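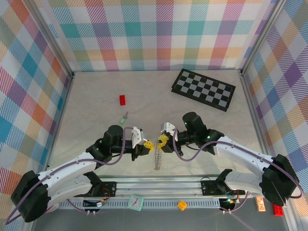 I want to argue for keeping the spring.

You know the one. Every house has a metal coil of some sort that came out of something, or off something, and has been moved from the windowsill to the junk drawer to the tin on the shelf ever since. Ours has been through two moves. My sister-in-law, Joanne Tapley, tried to throw it out in October when she was helping me clear the back room, and I went after it into the garbage bag with my bare hand, past the coffee grounds. We had words!

Her position is the popular one these days. If a thing has no job, out it goes. She did a decluttering course online (33 dollars, and she got her money's worth, her hall closet is a marvel) and she came away believing that a drawer of odds and ends is a kind of debt. Every orphan part is a decision you haven't made. I can see it, sort of. I've owned a Monon lamp, a Zutby shelf and a Schumacher stapler, all of them long gone, and I'm fairly sure I still have screws from every one.

But my kids learned more from that drawer than from most of what we bought them on purpose. Stand a spring upright on a table and leave the room. Somebody will have a finger on top of it before you've filled the kettle. They'll push it down, it'll shoot off sideways under the couch, and then they'll want to know if it would go higher on the carpet. A small red block does it too. On its own it's a car or a brick, or a very rude piece of cheese. Put it next to a checkerboard and you've got a game, with rules being made up so fast you can't keep track of who's cheating.

I feel strongly about the checkerboard, by the way. We lost most of the pieces years ago and the board has been the most used thing in the house. It's been a dance floor for finger puppets, a parking lot, a map of a city where you could only walk on the dark squares. Birdie Nguyen-Tran from down the street came over when she was six and played an entire afternoon of something called Dentist on it. I never did understand Dentist. A complete set would have been checkers, and they'd have been done in 14 minutes.

And while I'm at it, a word for loud fabric. Pastel plaid, teal and pink and orange all going at once, purple if you can get it. People will tell you that kids need calm beige surroundings so they can focus, and the shops are full of oatmeal-coloured everything. I pinned a plaid bedsheet across one side of our play corner when the kids were little because the wall behind it was in rough shape, and it stayed up for years. It made the corner feel like a place. Nobody's concentration suffered that I ever noticed, and a grey tabletop looks a lot friendlier with some colour standing behind it.

Fitzgerald Gallagher, who I used to work with at the library, disagreed with me about all of this over lunch. He thinks I'm being sentimental, and that what I'm calling imagination is just kids making do with mess. Give them the nice kit with the matching pieces, he said, and they'll build something. Well, sure they will. They'll build the thing on the box! His own boys got the big Dera set with the carrying case and by spring it was a tub of parts in the basement, at which point (he admitted this over the pie) they started playing with it properly.

I'll give Joanne one thing. There is a limit. A drawer that won't open isn't a treasure chest, it's a stuck drawer, and I've had one of those too. I've got it down to one tin now, and when the lid won't close I go through it and some of it does leave. Twist ties. Dead batteries, which go to the depot. Keys for locks I haven't owned since I was renting. I've even let go of a tiny bottle with no cap, after almost 4 years of meaning to find the cap.

The spring stays, though. I've told Joanne it's in my will, and that she's getting it.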